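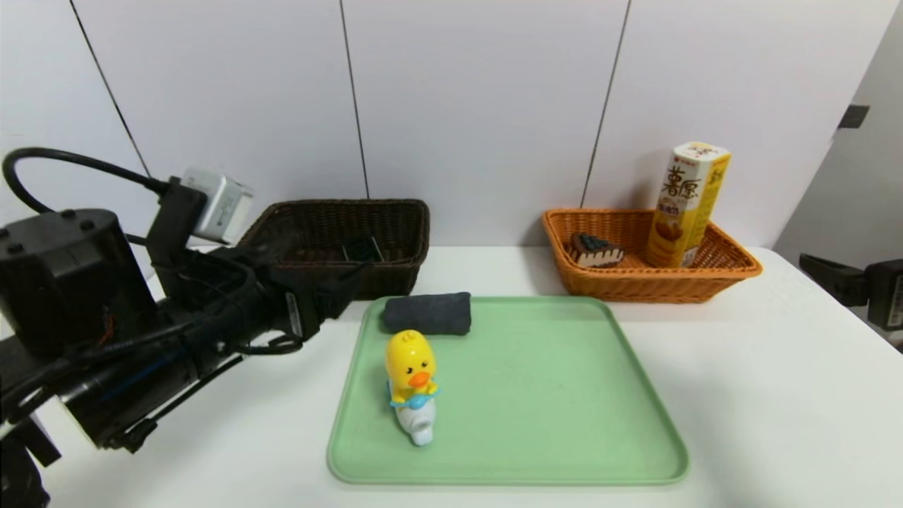
Temba Table Cell: setup and care notes
Kept by Mutua Rweyemamu, Balville workshop. Last revised 12/30/19.

Welcome, and thank you for reading this before touching anything! The Temba cell is a friendly machine once you know its moods, and most of what follows I learned by getting it wrong first. The episodes in the Skulel set were recorded on it, so if you are working from the data and wondering why the views look the way they do, you should find your answer here as well.

What is in the cell
Two black arms, one on each side of a white table. Every arm carries a small camera at the wrist, and a third camera looks down over the whole table from the head position. The props are household things: two wicker baskets (one dark brown, one orange), a light green tray, a rolled gray cloth, a few toys and a snack box. Please keep them together in the prop bin when you pack up.

Before you power on
Run your hand along the cabling of each arm, from the base to the wrist. The big loop near the shoulder needs slack, and it likes to creep tighter over a long day. The thin colored wires lower down are the ones that suffer — if you see one pinched between joints, stop and reroute it before going any further. Wipe the table and the tray with a barely damp cloth. Smudges on the tray are harmless, but crumbs and grit find their way into the fingers.

Homing and fingers
Start Fludine, wait for both arms to report in, then home the left arm and after it the right. Open the fingers all the way and look at them through the wrist view.

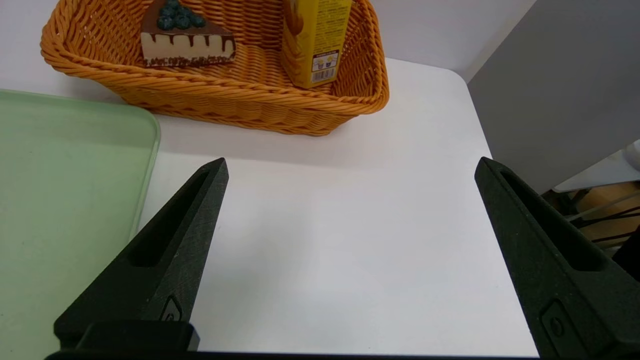

Both tips should be in view with clear table between them. If one tip has drifted toward the middle, loosen its mount, square it up by eye and tighten again, a little at a time. I replaced both sets in February, and I check the screws every 12 hours of running (yes, I keep a tally on the wall).

Files
There are 570 recorded episodes, of which 501 passed review. The other 69 are in the folder named held, mostly for dropped camera streams, and you are welcome to them if you study that sort of thing. Episode 16 has its wrist streams swapped left for right. I keep meaning to fix it.

Shutting down
Park both arms before cutting power, and keep a hand under the wrist as you do, for they sag. Coil nothing tightly. If something sounds different from yesterday, write it in the log even if you can't say what it was, and come find me when you have a minute.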